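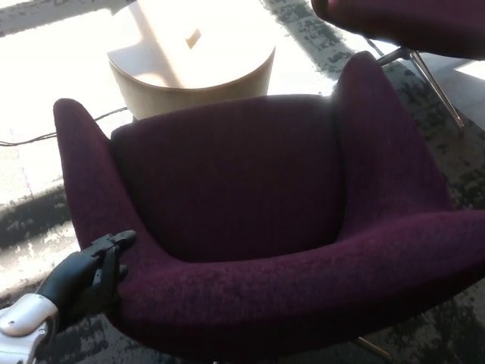

Ballari: teaching a robot hand to touch soft furniture

Project report, second year, course in practical automation
Written by Quyên Ninh. Practical work together with Ngân Vi.

Introduction

Our project is called Ballari. Its purpose is that a robot arm can find an upholstered armchair, bring its hand to the side of the chair, touch it gently and stop. Later the same movement should be used for turning the chair or pushing it back to its place. In this report I describe the part that we finished, which is the approach and the first contact. The pushing is only planned.

We chose a chair because most of the exercises in our course were done with hard objects. With a wooden block the moment of contact is very clear. With thick fabric and padding the force grows slowly, and the arm can go deep into the cushion before the program notices anything. We wanted to know whether a simple control program with cheap parts is enough to solve this.

Place of work

All the work was done at Heltuta, a shared workshop near the Khổng canal. The electronics benches are on one side of the building and the sitting corner is on the other. We used the sitting corner for the tests. It has plum-coloured armchairs with metal legs, a round side table in a pale finish and a grey patterned carpet. The armchair has high pointed wings on both sides and a wide curved front rim, so it gives many different surfaces to touch.

The daylight in this corner is very strong. In a laboratory we would close the blinds, but we decided to leave the light as it was, because a robot in a home would also have to work with it.

Equipment and cost

The arm belongs to the workshop and every member may book it. We added our own contact sensing and our own program. The sensing board is a Fleletti kit, which we soldered at the bench. Together with the wire, the connectors, a spare board and the printed holder, we spent 349 euros. The biggest part of this was the two boards. The spare one was necessary, as I connected the first board with the wrong polarity and it did not survive.

The program runs on an old laptop. It receives the camera picture from above, the position of each joint and the values from the sensing board. I wrote the contact part and Ngân Vi wrote the vision part.

How the approach works

The approach is divided into three stages.

In the first stage the vision program looks for the outline of the chair. It searches for one large dark area with a rounded lower border and two high points, which are the wings. When it has found both wings, it decides which side is nearer to the hand.

In the second stage the arm moves at normal speed to a waiting point outside the chosen wing. The path must not cross over the seat. We made this rule early, because a hand which comes from above hides the chair from the camera.

In the third stage the hand moves slowly until the sensing board reports contact. Then the arm has to stop and hold its position. The limit for travel after first contact is 10 millimetres. If the force is still too low at this distance, the program goes back to the waiting point and reports an uncertain contact.

Problems with vision

The colour of the chair was both a help and a difficulty. Against the grey carpet it is easy to separate. However, the inside of the seat is so shaded that it looks nearly black, while the upper parts of the wings are more reddish in the sun. Our first program cut the chair into several pieces and believed that each piece was a separate object. Ngân Vi solved this by joining neighbouring dark areas before looking for the outline.

The second problem was the second chair. It has the same colour and it enters the camera picture in the upper corner. When the program joined the dark areas too generously, it made one enormous chair from both. We now keep only the area which touches the middle of the picture. This is a simple rule and it would fail if the robot was standing badly, so I do not consider it a final solution.

The third problem was the floor. Where the sun falls on the carpet, the pattern almost disappears, and next to it there are dark bands. A thin black cable also lies across this bright part. For us it is obviously a cable, but for the program it was a strong edge. We removed all edges which are long and narrow from the search. This rule also removed the thin metal legs of the chairs, which at this stage did not disturb us, although for pushing we will need to know where the legs are.

Problems with contact

The fabric is textured and a little fuzzy. At very slow speed a fingertip can drag on the surface before it presses into the padding. The sensing board gave small irregular values at this moment and our first version stopped too early. I then used an average over several readings. The stopping became calmer, but also later. Between these two faults we had to find a middle way, and most of August went into this one setting.

The angle of the hand was also important. In the beginning we turned the wrist so that the fingers met the wing at 90 degrees. I expected this to be the best angle because the force then goes straight into the sensor. On a curved wing it was not so good. A small mistake in position changed the angle immediately and the fingers slid to one side. With the fingers inclined upward and inward, towards the place where the wing meets the front arm, the contact was more stable.

Choosing the contact point

After the changes above, we had two candidates for the contact point. One is the top of the rounded front arm. It is wide, thickly padded and easy for the camera to see. The other is the outer side of the wing, lower than its tip. It is harder to reach, but for turning a chair it is the more useful place, because the push goes sideways and not down into the cushion. I decided to use the outer side of the wing as the standard waiting position, and to keep the front arm as a second choice when there is not enough room. 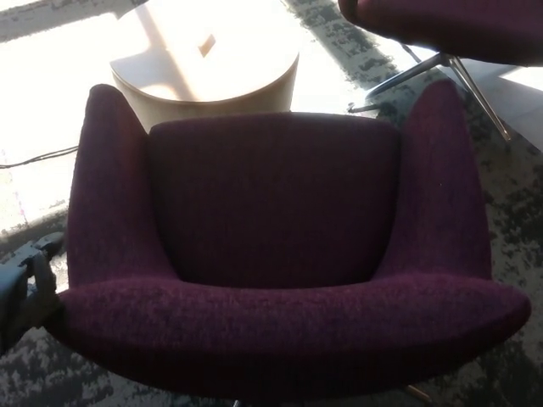
Ngân Vi did not agree with me on this point and asked that the objection should be written in the report. The argument was that the outer side of the wing is partly hidden when the hand is beside it, so the program has to trust an older outline of the chair for the last part of the way. If somebody moves the chair in this time, the arm does not know. The front arm would be safer until we have a second camera at a lower height.

I think this objection is correct. As a compromise, the program now compares the outline again at the waiting point, before the slow movement begins. If the wing is not where it was expected, the arm stays there and waits for a person. For a chair that moves during the slow movement itself we still have only the contact sensing.

What we did not reach

We did not push or turn the chair. For this we would need to measure how the metal legs behave on carpet, and I suppose that friction will be a bigger question than the control. We also did not try chairs in other colours. The vision part depends strongly on a dark chair and a lighter floor, and a grey chair on this carpet would probably not be found.

The calibration between camera and arm is still done by hand. It takes patience and should be made automatic before other members of Heltuta use the program.

Next steps

In the next term we would like to add the second camera, map the position of the chair legs and make the first short push on the front arm, with low force and one of us standing at the stop button. The spare sensing board is now the one in use, so another one has to be ordered from Fleletti before we start. The wiring plan and the program are saved in the Ballari folder on the workshop computer, and the settings for the averaging are explained in the text file next to them.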